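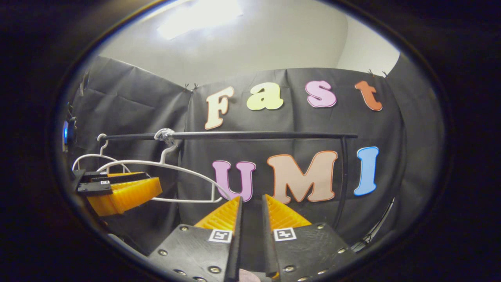 She opens at 11 and by quarter past there's a line. Mostly wedding guests, she says, people who bought the thing online, it doesn't fit, and the wedding is tomorrow.

The alterations counter at Lahlou has been hers for 21 years. One room, two machines, a kettle. We talk while she pins a hem and she doesn't look up much.

"Everybody thinks it's the sewing," she says. "Sewing is the quick part. It's the unpicking. You open up a cheap jacket and there's nothing in there to hold on to. No seam allowance. What am I suposed to let out?"

Does she turn work down? Sometimes. Leather, no. Beaded gowns, only if she's seen them a month ahead. Last September she had 334 tickets on the book, her worst month ever, and she said yes to all of it. Wouldn't again. "My hands were finished. I couldn't open a jar."

Prices are a sore point. A lined coat can run to $550 if it needs recutting from the shoulder, and people get upset. She shrugs. "They paid 80 for the coat. So they think I'm crazy. But the coat took a factory ten minutes and it takes me three days."

Phone goes. She ignores it. Goes again, she answers, it's a zipper.

I ask about storage, because my own closet is a disaster. Strong opinions here. Knits get folded, always. Wire hangers go back to the cleaners. Don't cram the rail. "And empty the pockets! Keys pull a coat out of shape faster then anything."

And retirement? She laughs at that one. Her niece has been coming in afternoons to learn buttonholes, is good, is also bored. "She wants to do dresses. Fine. First, buttonholes."

Next customer is already at the counter with a bag. Bridesmaid. Two sizes too big.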